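Ketchup bottle

A ketchup bottle is a container for storing and serving tomato ketchup at the table. Common forms have a narrow neck, a wider body and a screw or flip cap. Glass was long the usual material - plastic squeeze bottles later became common in homes.

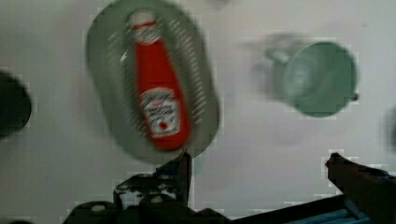
A ketchup bottle with a white cap, lying on a plate next to a green mug

Labels are usually placed on the lower body, where the bottle is widest. Many households keep the bottle in the refrigerator door after opening and bring it out with the plates and mugs when the table is set.

See also: Condiment, Squeeze bottle, Tableware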